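Ice cream maker won't churn past soup
Status: Closed
Product: Millance countertop ice cream maker (compressor model)
Category: Texture / freezing
Opened in: November

Original message

Hi there! I've had my Millance for a couple of months now and I love it to bits, but I've hit a wall with one recipe and I'm hoping somebody on your end can help me out. I'm making a roasted pear and brown butter ice cream (so good, even as a milkshake, and that's what I keep ending up with) and it just will not firm up. The paddle goes round and round, the bowl feels plenty cold on the outside, and at the end of the cycle I've got something I could drink through a straw.

What I put in: 300 grams of heavy cream, the same of whole milk, four egg yolks, a good half cup of brown sugar, the brown butter, and two big pears that I roast with honey until they slump. Then I blend the whole lot and chill it overnight. I run the machine on the Ice Cream setting, medium.

My plain vanilla comes out fine, so I don't think the machine is broken. I'd really rather not box it up and send it back if I can help it.

What I'd already tried before writing in

- Turned the machine on empty first and let it pre-cool for 16 minutes.
- Ran the cycle twice in a row. The second time it got a tiny bit thicker and then seemed to go backward.
- Switched off the keep-cool function in case it was confusing things, then switched it on again when that did nothing.
- Checked that the bowl was seated all the way down. There's a little click, and I got the click.
- Moved the machine away from the wall, since it had been shoved up against the toaster and the side vent was half covered. I felt a bit silly about that one.

First reply from support, pasted in so it's all together

Thanks for the details. Please run a test with plain water to check that the compressor is cooling. Pour two cups of water into the bowl, run it for half an hour without the paddle, and tell us whether ice forms on the sides. Please also let us know the amount of alcohol in the recipe, if any, and whether the base is fully cold when it goes in.

Update 1: water test

Did the water test before breakfast! I had a proper shell of ice all the way up the sides and a slushy bit in the middle. So it's cooling, hooray. I dried the bowl really well afterward.

No alcohol in this one. I did try a splash of pear brandy in the very first batch, but I've left it out ever since.

As for the base being cold, well, I'd have sworn it was. Then I stuck a thermometer in the pitcher and it read 50. Fahrenheit, that is, after a whole night in the fridge! My fridge is old and packed to the doors, and I'd been putting the pitcher on the top shelf next to the light. I've moved it down to the bottom at the back, behind the pickles.

Update 2: colder base, same recipe

Better, but still not there. It got to soft serve for a minute, and by the time I'd found a tub it had slumped again. 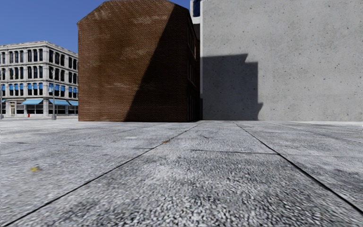
Second reply from support

The water test result is normal, so we don't suspect a fault in the cooling system. Your vanilla freezes well and the pear base doesn't, which points to the recipe. Roasted fruit, honey and brown sugar together make a lot of sugar, and sugar lowers the freezing point. Please try cutting the honey completely and halving the brown sugar, and keep the total amount of base below the fill line. Blended fruit traps air, so the level may look fine at first and rise once the paddle is going.

Update 3: the sugar thing

Okay, this was it, or most of it. I hadn't been counting the honey as sugar at all, it was just "the stuff on the pears" in my head. And those pears were super ripe, so they were already sweet as candy before I got to them.

What I changed:

1. No honey. I roasted the pears with a pat of butter and a pinch of salt, cut side down, until the edges went dark and sticky.
2. Half the brown sugar.
3. Drained the roasted pears in a sieve while they cooled. I couldn't believe how much juice came off! I saved it and boiled it down to drizzle over the top.
4. Blended the pears on their own and stirred them into the custard by hand, so it wasn't all foam.
5. Strained out the brown butter specks and added them back in the last couple of minutes of churning.

It came out thick enough to hold a spoon upright. A little icy around the edge the next day, but the flavor was so much more pear than before. I don't think I'd have guessed that taking sugar out would do that.

One leftover question. The paddle makes a clicking noise near the end now, when it's really thick. Should I be stopping it there? I also have an old Erkel hand mixer paddle that looks about the same size, if a spare would help, though I haven't tried it.

Third reply from support

Clicking near the end of a thick batch means the paddle is working against a firm mix. You can stop the cycle at that point and move the ice cream to the freezer. Please don't fit a paddle from another appliance. If the clicking starts early in the cycle or happens with a thin base, open a new ticket and we'll look at the drive shaft.

Update 4: last one, I promise

Made it again and stopped at the first click, then straight into a loaf pan I'd had in the freezer all afternoon. I pressed parchment right onto the surface before the lid went on, and there was hardly any ice on it the next evening. Scooped like a dream after five minutes on the counter.

I had enough custard left over for a half batch with cocoa and cinnamon in it, no fruit, and that one firmed up with time to spare on the cycle. The Erkel paddle is back in its drawer. You can close this out, thank you so much for the help!

Ticket closed by customer.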